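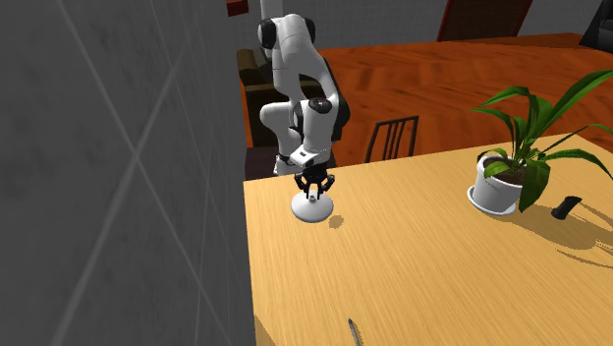

Is a refurbished Vonduner laptop with "upgraded" memory worth it, or am I paying for a sticker?

Asked by Pao-chu Wei, March 6, 2023

I need a 14 inch laptop for bookkeeping and a lot of browser tabs. My old one takes four minutes to get to the desktop and I've had enough. A reseller called Dradgate has a refurbished Vonduner for $254, and the listing says "memory upgraded, new battery, like new performance." The same laptop without the upgrade is $60 less from another seller.

What bothers me is that the listing never says how much memory it started with or who made the sticks they put in. I wrote to ask. The reply said the parts were "premium compatible modules," which tells me nothing. They also say the battery is new but won't give me a cycle count. If it's new, why not just send the number?

The seller's reviews are all five stars and half of them say "fast shipping." I don't care about shipping. Has anyone bought one of these and looked inside? And is $60 a fair price for the memory, or could I do it myself? I have changed a hard drive before but that's as far as I've gone.

2 answers

Answer from Güven Tuncer

I'd be suspicious too, though more of the battery than the memory.

Memory is easy to check. When the laptop arrives, open Task Manager, go to the Performance tab and click Memory. It shows the total, the speed, and how many slots are in use. If they sold you 16 GB and it says 8, send it back. If both slots are filled with sticks of different sizes, it will still run, but I wouldn't call that premium anything. There are free programs that will show you the maker's name for each stick if you want to go further. Mine came from a different reseller and had one Abella stick and one with no name at all. It has worked fine since last June, so make of that what you will.

The battery is where I'd push. "New" in a refurb listing can mean new from the factory, new from some third party, or just newer than the one they took out. Open a command prompt and type

powercfg /batteryreport

It saves a web page and tells you where it put it. Look for design capacity and full charge capacity near the top. On a battery that is really new those two should be close together. Cycle count is there as well, but some batteries report a blank or a zero, so a missing count doesn't prove they lied. Mine was advertised as new and showed 114 cycles. I got a partial refund after three emails and a screenshot.

As for doing it yourself, find out first whether that exact model has slots. Plenty of thin laptops have the memory soldered to the board and then there is nothing to upgrade, and a listing that claims otherwise should worry you. Get the full model number off the bottom cover (ask for a picture of it) and look up the service manual. If there are slots, it's easier than the hard drive you did. Shut down, unplug, disconnect the battery inside, swap, close it up. Whether $60 is fair depends on how much memory they added, and they haven't told you, so I can't say it is.

Also read the return terms before anything else. If it says "store credit" or mentions a restocking fee, I'd walk.

Answer from bekeck_user

just get a Bekeck, the refurb ones are fine and everybody overthinks this. 8gb is plenty for tabs

Comment from Pao-chu Wei: 8 GB is what I have now, and it isn't plenty. Güven, thank you, I asked them for the model number and the battery report both. They sent the model number. Still waiting on the other one, and I'm not paying until I see it.

Comment from Güven Tuncer: If they can install memory in it they can run one command on it. I'd give them a day or two.

Related questions

Does mixing two memory brands slow a laptop down?
Battery report shows full charge higher than design capacity
Refurbished grade A vs. grade B, is there a real standard?
Laptop takes forever to start after update
How to tell if memory is soldered before you buy
Reseller wants a restocking fee for a wrong item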